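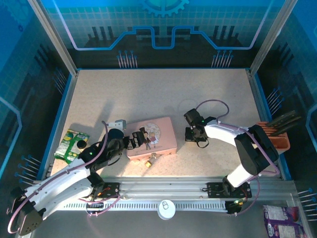 Tenants' Forum, Dravstead Building: Proposed Change to Loading Dock Hours

Posted by: ykwei_suite11
2019-05-13

Colleagues,

Management has proposed closing the loading dock at 4 p.m. beginning in July. At present it closes at 7. The notice cites noise complaints from Haner Street. I would ask all tenants to state their position in this thread before the lease meeting.

Our firm receives most of its freight from Onport after 3 p.m., and an earlier delivery window carries a surcharge of $308 per month. We therefore oppose the change as written.

Yuk-lan Wei

Reply from: s_geraghty

I must respectfully disagree. My office faces the dock, and trucks idle there well into the evening. The building rules, section 16, already limit idling, but the rule is not enforced. A 4 p.m. closing would at least be simple to apply.

Senan Geraghty

Reply from: lacson_office

Lacson takes no position on the hour itself. We do object to the statement in the notice that the dock is "little used" in the afternoon. Our own log shows over 900 deliveries last year, and the greater part of them arrived after lunch. 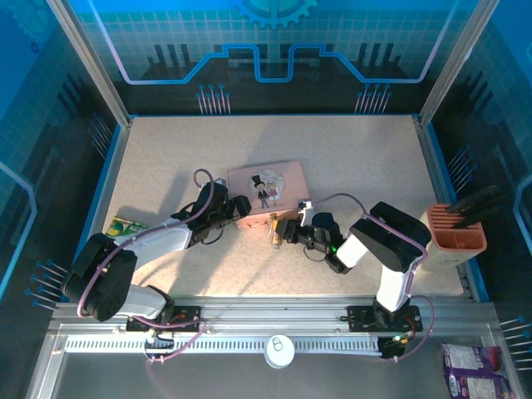
We request that management share the figures on which the notice was based. If these cannot be provided, the proposal should be withdrawn and issued again with proper support.

Reply from: ykwei_suite11

I second that request. With regard to Mr. Geraghty's concern, would a 6 p.m. closing with enforced idling limits be acceptable?

Reply from: s_geraghty

Six is later than I would like. I could support 5:30, provided that the idling rule is posted at the gate and drivers are asked to sign it.

Reply from: lacson_office

We could accept 5:30 on weekdays. Saturday hours should remain as they are.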